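Domain randomization in a rendered apartment: how much texture variation before door detection stops improving?

Posted in Simulation and Transfer

Brenda Sedgwick

I'm trying to reproduce a result on opening doors from onboard camera views. The method trains a keypoint detector (hinge line, handle, lower free corner) entirely on rendered interiors, then freezes it and trains a navigation and manipulation policy on top. The claim I care about is that texture randomization on walls and floors matters more than randomization of the door itself.

My setup: a single multi-room apartment, 40 texture sets, 9 lighting presets, low render resolution so that everything fits on one GPU. The detector is the standard small one from the Kolus codebase with no changes. Handle error drops until I reach 29 texture sets and then stays flat. Hinge line error never drops at all. I have tried longer training and a larger batch and neither moved it.

Renders from the apartment are below, anti-aliasing off, no post-processing. Is the hinge problem a resolution problem, or am I randomizing the wrong thing?
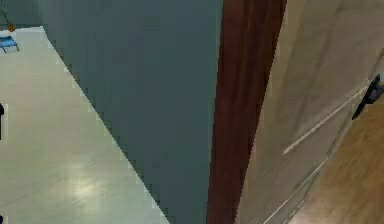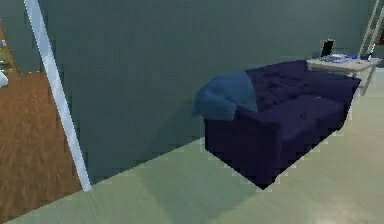
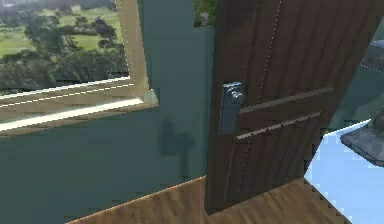
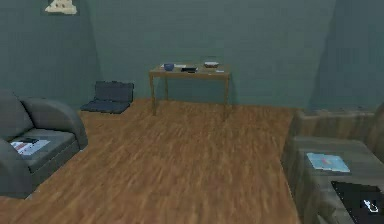
Declan Penrose

Resolution, at least in part. In the first render the boundary between the gray floor and the blue-gray wall is a staircase. The third has the same kind of stepping where the light blue surface overlaps the floor and the door. A hinge line is a long thin feature, and at a shallow angle its position in the image jumps by a whole pixel at a time. Your labels are presumably projected from geometry with subpixel precision, so you are asking the network to regress something the pixels don't contain. Handles don't suffer as much. The one in the third render is a blob of bright metal on dark wood and its center is easy to localize whatever the edges do.

Test this before changing anything else. Render 5 percent of the set at double resolution, downsample with a proper filter, and evaluate the frozen detector on both versions. If hinge error differs between them, turn anti-aliasing on and retrain. It costs render time but no extra memory at training.

Also look at the thin dashed and dotted white lines in the third render, along the window and down the door face. If those are light leaking through mesh seams, they run parallel to the door edge and are a perfect false cue. The detector will learn them and you will get a nice simulation score that won't transfer. Weld the vertices or add a small overlap between the panels. I lost most of February to this with a different asset pack.

Cherry Mae Umali

Agree on anti-aliasing, but I don't think it explains a curve that is flat from the start. I'd look at the sampling of camera poses.

The second and fourth renders are mostly furniture. A sofa, a table and a ladder in one, a sofa, a table and another large piece of furniture in the other. Neither has a door leaf in it that I can find, and the second has only the door frame. That's fine as negative data, but if your sampler is uniform over the floor plan you may have far fewer hinge labels than you think. Handles get labeled whenever they are in view. Hinge lines in most implementations are dropped if either endpoint falls outside the image, and in close views such as the first and third, at least one endpoint often will.

So print the number of valid labels per keypoint per epoch. If hinge is starved, either clip the line to the image border and keep the label, or sample poses conditioned on door visibility. I would do the clipping first. It is a small change in the label writer, and it doesn't alter the image distribution, so your texture curve stays comparable with what you already ran.

On the texture question itself - one apartment with 40 texture sets is still one apartment. The layout is constant, so the plateau at 29 could just be layout memorization. The comparison you want is fewer textures over more floor plans with the total number of images fixed. Without that arm I wouldn't say the original claim is either reproduced or refuted.

Bradley Treloar

Had the same thing on the Turkia scenes. Changed the learning rate and it went away. Didn't look into why.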